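Home | Forums | Members | Search | Log in

Forums > Hands-on kit > Reviews and buying advice

Lultard hand-held gripper kit — worth the money for cloth folding?
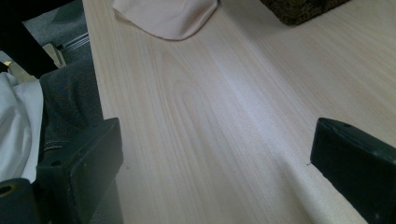

estrella_q wrote:
So I've had the Lultard for seven weeks now and I promised a few of you I'd write something up once I'd got past the honeymoon stage. I paid 730 for the full kit, which got me the hand-held gripper with its camera, two sets of fingers, the charging lead and a year of their upload service. We're using it to record cloth work on a table, mostly picking up, folding and laying flat, and we've done up to 500 recordings so far with the one unit.

The good bits first. It's comfortable! I have small hands and I'd been dreading the trigger, but it has a lovely light pull and I can go a whole morning before my thumb complains. The fingers are chunky, and I did wonder how they'd get on with anything thin, but if you come in low and let the lower one slide along the wood they'll take the edge of a tea towel quite happily.

The less good: glare. Our table is a pale one with the lights overhead, and you get a bright band right down the middle of the board that the camera doesn't cope with very well. Pale cloth on pale wood is hard enough already. Has anyone found a setting for this, or is it just a matter of moving the lamps?

Kellero_Dan wrote:
Lovely write-up, thank you. I'd say move the lamps, or turn the table if you can't. There is an exposure lock in the menu (hold the side button while it starts up) but it made my recordings very murky in the corners, and I ended up doing a whole batch again.

I have to disagree about the trigger though. Mine was stiff from the first day and it's still stiff now. I sent it back once and the replacement was the same.

noemi_v wrote:
Dan, did you slacken the little spring screw? It's on page 9 of the manual and very easy to miss, I only came across it while looking for something else. Half a turn made all the difference to mine.

Estrella, I'm glad you're enjoying it, but I do think 730 is steep for what's in the box. We have the Dorard one here as well, and while it's uglier and noticeably heavier, you can buy the fingers singly and the files stay on your own machine without paying anybody for a second year. For a small group that matters more to me than how the handle feels. I'd also want to know how those fingers look after a few thousand grabs, as the pads on our Lultard had gone shiny well before that and started letting go of anything silky.

estrella_q wrote:
That's fair about the second year, and I'd forgotten it wasn't included for good. I'll have to put it in the budget before May. No shine on my pads yet, but we've hardly touched silky things, so I'll try a scarf or two and come back to you.

Turned the table this afternoon, by the way, and it's better — the bright patch is off to one side now and out of the way of the folding.

Costello wrote:
Is the upload service any good on a slow line? We're out in the country and anything over a few minutes of video takes all evening.

noemi_v wrote:
Not really, I'm afraid. It does pick up where it left off if the line drops, I'll give it that, but I'd copy everything by cable and send it overnight.

Kellero_Dan wrote:
Spring screw found, half a turn, much nicer. I take back some of what I said. Not all of it, mind, as I still think a thing at that price should arrive set up properly.

Last reply: 2022-04-29

Related threads
Dorard spare fingers, which size fits?
Moving lamps for table-top recording
Lultard charging lead getting loose
Best cloths for folding practice
Thumb ache and how to hold a trigger grip

Contact us | Forum rules | Copyright the forum and its posters | Back to top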